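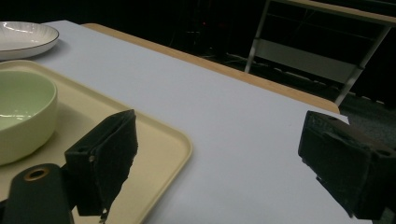 Annick Poirier: did anyone write down what the renal nurse said about fluids, I had to leave before that bit

Yes Annick, got most of it. Thread. Typing on the bus so bear with me

Clanier Kidney Group, Sevutstead, evening talk on home dialysis. Full room. Parking terrible as usual

Fluids first. There's no one number for everybody. Depends how much pee you still make, your weight between sessions, your heart. Ask your own unit for YOUR number and get them to write it down. She said that three times

Soup counts. Ice counts. Jelly counts, which got a groan

Thirst is mostly salt, she reckons. Cut the salt and the fluid limit gets easier. Frozen grapes came up but check your potassium before you go mad on them

Second half was the two kinds of home treatment. Peritoneal (the belly one) and home hemo. I'm on the belly one so I'm biased

My bags are 2,000 mL. People always ask. Warm them properly on the heater pad, not the microwave, she was very firm

Man near the front asked how long training takes. Depends on the person and on the unit, and you don't get sent home untill they're happy with you. He didn't love that answer

Training is at the Polteo building now, not the main hospital. Second floor, lift is slow. Bring a sweater

Partner or no partner? Lots of people do it alone. Unit will talk it through, don't let a cousin on facebook decide for you

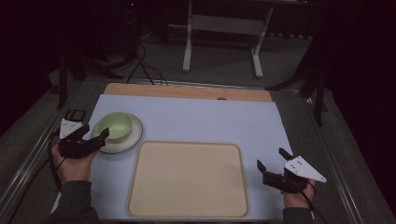

Green bowl and cream tray, Sevutstead

Travel. Big one for me. My daughter lives 363 km away and I've done the drive with supplies in the trunk, fine. Flying takes more planing. Ring supplies early, and for December ring way earlier than you think

Somebody wanted to know re pets. Door shut, cat out, mask on, wash your hands again. Mine yells the whole exchange

Infection signs for the belly people, since Annick missed this too: cloudy bag, belly pain, fever. Any of them, call the unit right away, day or night. Keep the bag to show them. Don't wait for clinic

Hemo folks, your list is different, ask Polteo for the sheet. I only grabbed the one

Money. Power and water go up on home hemo. There's a form for help with that, social worker has it, mine took ages and came back once because I forgot to sign page 2

Raffle made $856 for the patient travel fund. I won nothing again

Next one is diet, in the Samir room. Dietitian is bringing label stuff so bring a package of whatever you actualy eat. I'm bringing the crackers and I expect bad news

If I got something wrong tell me and I'll fix it. Not a nurse, just a person with a tube

My stop. More later if I can read my own writing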